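El recogedor no tiene sitio

Llevo tres mudanzas con el mismo problema y ya lo doy por hereditario. El recogedor no tiene sitio. La escoba sí, la escoba se apoya en cualquier esquina y parece que lleve allí toda la vida. El recogedor se cae, se esconde detrás de la lavadora o aparece en el balcón en agosto, cuando una ha comprado ya otro.

Mi madre lo colgaba de un clavo. Mi amiga Orla Cronin, que vive en un piso de Fandside con menos metros que mi ascensor, lo mete de pie entre el cubo y la pared y asegura que es un sistema. Fui a verla un viernes, tropecé con el sistema y volví a casa con ganas de escribir esto.

Lo del cubo tiene su lógica, lo reconozco. La basura y el recogedor se necesitan mutuamente unos segundos al día y el resto del tiempo se ignoran, como ciertos matrimonios de mi escalera. Si están juntos, el trayecto es corto y no vas dejando un reguero de migas por el pasillo. La esquina, además, es terreno perdido: no cabe un mueble, no da la luz y el rodapié está siempre sucio.

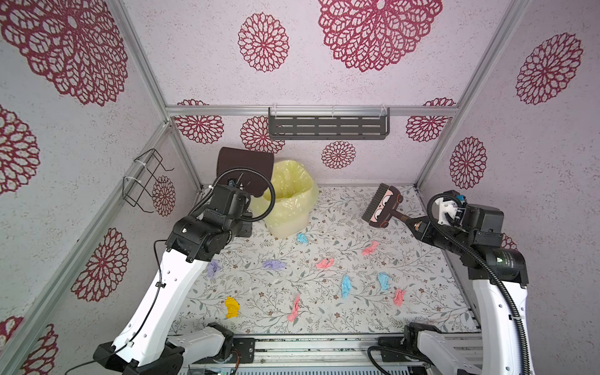

La bolsa, ese otro asunto

Soy partidaria de las bolsas amarillas un poco transparentes, con el borde bien doblado por fuera del cubo. Las negras disimulan mejor, pero precisamente por eso acabas olvidando lo que hay dentro hasta que lo recuerda tu nariz. Compré un paquete de 100 en la ferretería Noonan y creo que me sobrevivirá.

El doblez es importante. Si dejas poco, la bolsa se escurre al primer posos de café y toca meter el brazo hasta el codo. Si dejas demasiado, el cubo parece que lleva enaguas. Yo voy a por las enaguas, que al menos se pueden lavar las manos después con dignidad.

Y luego está el momento de vaciar el recogedor. Hay que acercar la pala al borde, inclinarla y darle un golpecito. El golpecito es donde se tuerce todo: la mitad de la pelusa cae en la bolsa y la otra mitad se queda flotando, a ver qué decides tú. He probado a hacerlo despacio. He probado a mojar un poco la pala – no lo hagáis, sale una pasta gris.

Paredes con flores, suelos con hojas

Otra cosa que he aprendido es a desconfiar de la decoración. Un suelo blanco con hojitas y flores pequeñas marrones es precioso y perfectamente traidor, porque una miga de pan tostado pasa por flor durante semanas. En la casa de la calle Flanthorpe tuve uno parecido y barría al tacto. Las paredes con medallones granates son más nobles: ahí lo único que se pierde es la paciencia de las visitas.

De los estantes metálicos calados diré solo que el polvo los adora. Cae por las ranuras, cierto, pero cae al suelo, y vuelta a buscar el recogedor.

De momento el mío vive en la esquina, junto al cubo, copiando a Orla sin decírselo. Se ha caído dos veces desde el desayuno.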